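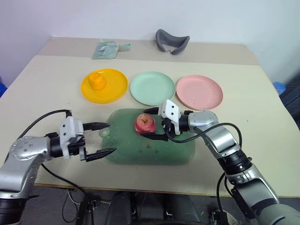

**Malte Lenz**

The apple is between the two black fingertips of the right-hand gripper, and the left-hand one is open and waiting, and three women in hairnets are watching through the door with their arms folded. It's quarter past six in the morning in Jakbridge. On the other side of the wall the fruit line at Qudah has been running for an hour and a half.

Qudah makes school snacks. Every school morning it sends out 1186 plates of fruit under clear film, most of them to primary schools on the north side of town, and every one is filled by hand. Nine people work the fruit line. The longest-serving of them started when the company still rented a church kitchen, and she can fill a plate while looking at you and telling you about her knee.

The two arms were leased from a firm called Staver, which calls the pair a "bench colleague" in its brochure. The people on the line call them the arms. I asked the operations manager which name he preferred and he said he didn't mind, as long as I didn't write that they were replacing anyone.

So I'll write down what he told me instead. There are no job losses planned. The trial runs until the end of May. After that the company will "look at the shape of the team." I asked what shape the team was now, and he said it was a good shape.

I've been writing about work for long enough to have heard that sentence in a cannery, a parcel depot and a hospital laundry. In the laundry it was true. In the depot it was true until the lease on the building came up, and then a different manager came in and he hadn't promised anybody anything.

The job the arms are learning sounds simple enough when it's read off a sheet: take a piece of fruit from the mat and put it on the right plate. Yellow, green or pink, depending on what the schools have ordered and who's allergic to what. On the line, plate colour is the allergy system, and people take it seriously. A boy at one school can't have kiwifruit anywhere near his food, and everyone on the line knows his plate is pink, though none of them has ever met him.

Teaching is done by a technician and, for two hours of each shift, by someone from the line. This is the part of the project that interested me and that barely appears in the brochure. The worker holds a pair of handles, the arms follow, and the movements are recorded. Then it's done again with the apple turned a little, and again with it moved closer to the edge. An apple that's picked up badly has to be put back and picked up badly once more, on purpose, so that the recovery can be recorded too.

"You don't know what your hands do until you have to do it slow," said the woman with the knee. She'd rather I left her name out. She was chosen for the teaching because she's the best on the line, and she had worked out what that meant before anyone explained it to her. She gets the same hourly rate at the handles as she gets at the bench. There is a one-off payment of $50 for everybody who takes a turn, and they all signed a form about the recordings. I asked to see the form. It's a page and a half long, and it says the recordings belong to Qudah and may be shared with Staver "to improve performance across sites."

Across sites is where I'd want to stop and have a conversation. If a person's way of turning an apple is good enough to be copied into kitchens in other towns, it seems odd to price it at less than a pair of work shoes. The operations manager said nobody had raised it. The union organiser I rang said she had raised it in writing, twice.

Staver's rep was friendly and walked me through the benefits at some speed. Fewer strain injuries was first, and I'll give him that one. The fruit line is hard on wrists. I shook hands with three people who were wearing supports, and one of them offered me her left hand because the right was bad that week. If the arms took over the apples and left the people the softer fruit, some of that pain would go away, and I'd be a fool to sneer at it.

Then he told me the arms would free people up for more rewarding tasks. I asked which ones. He said it depended on the customer. I went back to the operations manager, who is the customer, and he said quality control. Quality control, when I'd asked a bit more, meant standing beside the arms and moving what they dropped.

I have seen that job before as well. At Harnden, a packing shed an hour's drive inland, arms went in on the pear line a couple of seasons ago. They work. I want to be fair about this, because the people who sell this gear are used to being told it doesn't work, and they have a folder of videos ready. At Harnden the pears go in the trays. What changed is the pace of the people on either side. The arms don't slow down when the talk gets good, and they don't speed up to let someone get to the toilet. A man there told me he used to know the whole shift's business by morning tea and now he knows the sound of the air compressor. He hadn't lost his job. He had fewer hours, and the ones he had were quieter.

You won't find that in the trial report, which measures picks, drops and minutes. I read the first one, dated March 11, 2020. It has a good clear graph and it's honest about the drops. It has a heading called "Staff Engagement" with one line under it, saying engagement was high.

Maybe it was. Engagement certainly isn't low. The people on the line are curious, far more curious than the company seems to have planned for. They come in on their breaks. They argue about whether the left arm is the dumber one. A young bloke who has been there less than a year stood at the bench and pointed out that the mat was the same colour as half the fruit they'd be putting on it come grape season, and the technician wrote that down. Nobody had asked the line before the bench was set up. He wasn't paid for the tip, either — it came out of his break.

What the line would like, when I asked, was modest. They'd like to know what happens in June. They'd like the hours spent at the handles paid at a trainer's rate, as they would be if the new starter were a teenager. And a few of them would like the arms to do the early shift on their own, in the dark, and everyone else to come in at eight for the same money. They laughed at that last one, and I noticed the technician laughing too.

The operations manager said all feedback was welcome. I asked him whether any of the savings, if there were savings, would turn up in wages. He said it was too early to talk about savings. The lease proposal he'd shown me an hour before had a column for them.

At half past seven the vans were loading and the line was down to its last trays. The woman with the knee came in, washed her hands and took hold of the handles for her two hours. The technician set out another apple and asked her to pick it up from the other side this time.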